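Prustamley hotels to replace key card encoding on older door locks

Wednesday, May 6, 2020

Hotel operator Prustamley will change the way guest key cards are written at its 20 properties, after a review of door lock logs found that cards issued at one front desk could in some cases be refused at the door they were meant to open.

The change affects locks made by Erkell and the desk encoders supplied with them. Prustamley said no card had been found to open a room other than the one assigned, and described the fault as one of availability. Guest records are held in a separate system and are not involved.

The review began in February, when night staff at two properties reported a rise in the number of guests coming back to the desk for a second card. The first explanation was damage to the magnetic stripe from phones and wallet clasps, a common cause of complaints with this type of card. Log files pulled from the locks showed a different pattern. Refusals were grouped in the hours after midnight and were most frequent on doors that had not been opened during the previous day.

Each lock keeps its own clock, powered by the same battery pack that drives the latch. A card carries a start time and an end time, and the lock compares both with its clock before it releases. On the affected units the clock ran slow when battery voltage fell below a set level. A lock that is far enough behind will read a newly issued card as one whose start time has not yet arrived, and will refuse it. The indicator on the door shows the same red signal for this condition as for an unreadable stripe, so desk staff had no means of telling the two apart.
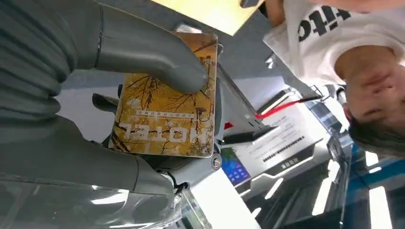 Naheed Sandhu said the red signal should have been split into separate codes years ago, and that a desk clerk who sees one light for every kind of refusal will reissue the card every time, whatever the cause. A reissued card has a later start time than the first and is therefore more likely to be refused by a slow lock, Sandhu added.

Erkell confirmed the clock behavior in a technical notice sent to operators last week. The notice lists three lock models, all of them from the older surface-mounted range. It advises operators to replace battery packs at a higher voltage than the one printed in the manual and to reset the clock with a handheld programmer each time a pack is changed. The company has not issued a recall.

Prustamley will go further than the notice requires. Under its plan, the start time written to each card will be set back by a fixed margin, so that a lock running slow will still accept it. The end time will stay the same. Cards for earlier guests will continue to be canceled by the sequence number, which the lock checks independently of its clock. The operator said it had tested the margin on more than 100 doors without a refusal that could be traced to timing.

The encoding change is a software update and can be applied at the front desk. The battery work is slower. Every affected lock has to be opened from the inside of the room, and many of the properties are running with reduced staff and closed floors. Prustamley said closed floors would be done first, with occupied rooms scheduled between departures.
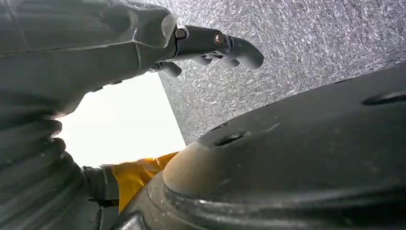

Access to the battery compartment is a further part of the work. The original cover on the older locks is a snap fit, and the plastic tabs tend to break after repeated removal. A broken tab leaves the cover loose and can let the pack shift in its tray, which on a few doors was enough to interrupt power and stop the clock altogether. Minhas, the contractor supplying the replacement part, has dropped the tabs. The new cover is held by a pair of round metal fasteners set into the molding, much as the two copper-colored discs are set into the joints of the dark gray hand. They take a keyed driver, which will be issued to maintenance staff and signed for.

Covers will be fitted at the same visit as the battery change. Minhas expects to deliver them in batches, with the largest properties supplied first.

Zubaida Awan, quoted in the operator's notice to franchise holders, said the clock reading should be written down before the reset as well as after it. Without the earlier figure, she said, there is no record of how far a lock had drifted, and no basis for deciding when the pack should next be replaced. The maintenance form has been revised to include both readings.

The readings will be collected in Jekow, the reporting package already used by Prustamley for elevators and boilers. A property will be able to sort its doors by drift and by battery age – two figures that until now were kept on paper, where they were kept at all. Lock logs will still have to be transferred by cable, as the older models have no network connection.
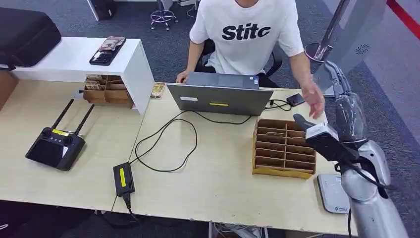 An open laptop and its power adapter on a light wooden desk.

Front desk procedure changes in one respect. If a guest returns with a refused card, staff are to check the room against the drift list before writing a second one. Where the room is on the list, a maintenance worker is to be sent up with the programmer and the guest offered another room if the wait is likely to be long. Where it is not, the card is to be treated as damaged and replaced in the usual way. Refused cards are to be kept in an envelope marked with the room number and the time.

Franchise holders that use locks from other makers are not covered by the plan and have been asked to confirm their equipment in writing. Erkell said a firmware revision that separates the refusal signals is in testing, and gave no release date.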